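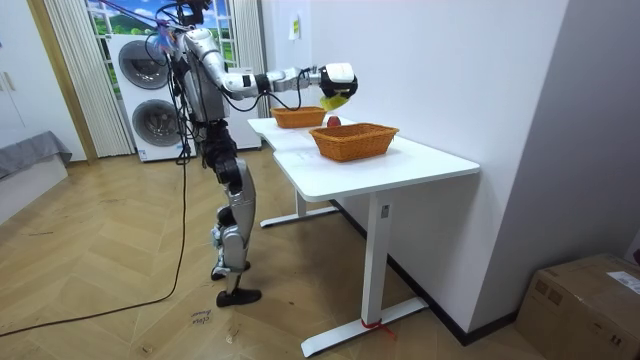 Sorting cell with the arm extended over the far section of the table, yellow item in the grip.

Cledau Grip Hold Module
Part no. 542. Fits Trimura wrist units.

Overview

The Grip Hold Module keeps the fingers of a robotic hand closed when the command signal from the controller is lost. It mounts between the wrist and the hand and takes its supply from the existing hand connector. No change to the arm wiring is needed.

The first version of the module was withdrawn in November following the fault described below. All units now on sale are revision B. Revision A units must not be used.

Fault in revision A

On loss of signal, revision A was meant to hold the last finger position for 10 seconds and then wait for an operator. On some units the hold timer restarted each time the signal returned, even if it returned only for an instant. Where a cable made poor contact at the connector, the module could pass in and out of the hold state many times in a row. Each pass let the fingers relax slightly. The object slipped by small steps and then fell, with no alarm raised at the controller.

The fault was reported by Azimi, who saw it while the arm was moving between two points over a table. The item fell outside the target basket and the arm went on to complete its path with an empty hand. No one was hurt. A second report described the reverse case: the fingers stayed closed after the release command, and the operator reached in to free the item by hand while the arm was still powered. Treat this second case as the more serious of the two.

Kohei Uchida repeated both faults on the bench. Out of 100 forced signal breaks, the timer restarted wrongly in 50. The cause was a single shared flag in the module firmware, used for both "signal present" and "signal valid".

Changes in revision B

Separate flags for signal present and signal valid. The signal must be steady before the hold state ends.
Hold state reported to the controller as a fault, with the arm brought to a stop.
Release command refused while a fault is active. The operator clears the fault first.
Locking collar on the connector, to resist pull from a trailing cable.
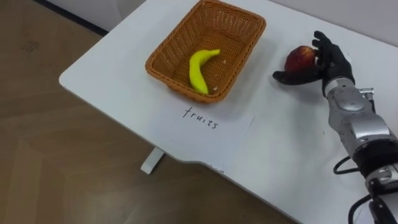
Fruit sorting: apple held beside the basket, banana already in it.

Suitable use

Light handling of single items over a flat surface, such as fruit, small cartons and soft goods. The module holds finger position only. It does not sense grip force — a soft item that changes shape in the grip can still slip with the module working as intended.

Not suitable for glass, liquids in open vessels, blades, or any load carried above a person.

Fitting

Switch off the arm and wait for the status light to go out. Remove the hand, seat the module on the wrist and turn the locking collar until it clicks. Refit the hand. Leave enough slack in the cable for the full range of wrist movement, and check that no loop can catch on the table edge or on items on the table. Run the signal break test from the controller menu before the first pick.

The module is not an emergency stop and does not replace one. Keep hands out of the reach of the arm until power is off, including when the fingers appear to be stuck.

Returns

Revision A units carry a grey label with no letter after the part number. Revision B units are marked 542-B. Send revision A units to the Plarkisent service desk for exchange, with the collar fitted if supplied. There is no charge. Firmware cannot be updated in the field.

In the box: module, locking collar, four screws, printed test sheet.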